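Nurel Board Oil and Board Cream
Owner's Guide, revised February 7, 2018

Section 2: Getting a New Board Ready

Welcome, and thank you for choosing Nurel. We know you would probably like to start chopping tonight, and we don't blame you one bit, but a new wooden board does so much better if you give it a couple of quiet days first. Most boards leave the factory with only a very light coat of oil (some have none at all), and bare wood drinks up water, onion juice and beet juice just as happily as it drinks up oil. The steps in this section are for boards that have never been used. If yours has been in the kitchen for a while, please read this section anyway and then go on to Section 3, where we talk about sanding.

What you will need

Your bottle of Nurel Board Oil (700 ml)
Two clean cotton cloths, old T-shirts are wonderful
A mild dish soap
A Fastach drying rack, or anything else that lets the board stand on its edge
Paper to protect your table

Setting up your work area

1. Choose a spot where the board can stay put overnight. A spare table is nicer than the kitchen counter, where somebody will surely want to make a sandwich.

2. Cover the table with a big sheet of plain kraft paper, a good deal bigger than the board itself. Newspaper will do in a pinch, but the ink can come off on oily wood, and you will be sorry if you find a headline on your cheese board!

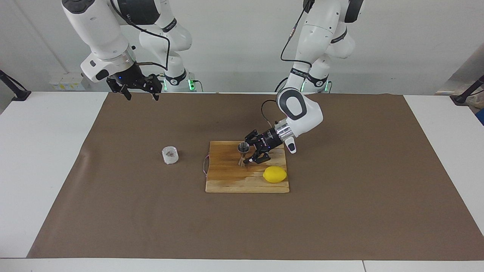 3. Wash the board by hand in lukewarm water with a drop of soap, rinse it quickly, and wipe both faces with a dry cloth.

4. Stand the board on its edge and leave it until the next day. Please don't hurry this along with a hair dryer or a warm oven.

CAUTION: Never soak a wooden board or put it in the dishwasher. The wood swells, the glue lines open up, and oil can't repair that.

Checking for damp spots

Before you open the bottle, take the board over to a window and have a good look at both sides. Damp wood is darker than dry wood, and on a pale board the difference is easy to see. If you find a dark patch, wait another day and look again. Feel the area around any handle or screw as well, where water likes to hide. 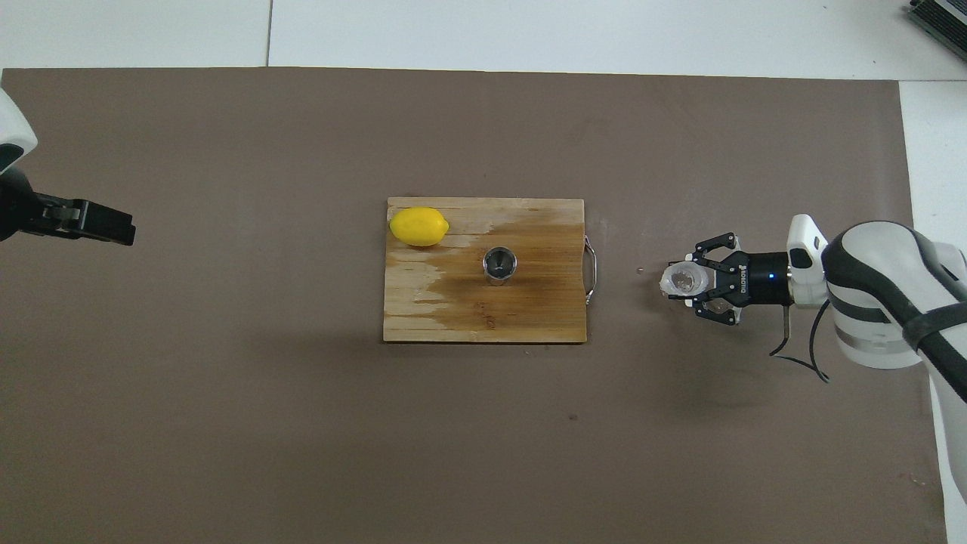
Figure 2. Light-colored board with a dark water stain.

NOTE: A mark that is still there after the board has dried completely may be a mineral stain from hard water. Rub it gently with half a lemon and a little salt, rinse, and begin again at step 4.

Applying the first coat

5. Pour a small puddle of oil in the middle of the board and spread it along the grain. Be generous with the end grain, which is always thirstier.

6. Let it sit overnight, then wipe off whatever is left.

7. Repeat once more. If you have a Buto or Adamczyk board with a carved juice groove, work the oil into the groove with a fingertip.

CAUTION: Spread oily cloths out flat to dry, outdoors if you can, before throwing them away. Keep the bottle away from children and open flames.

For refills, ask your dealer for item 1397.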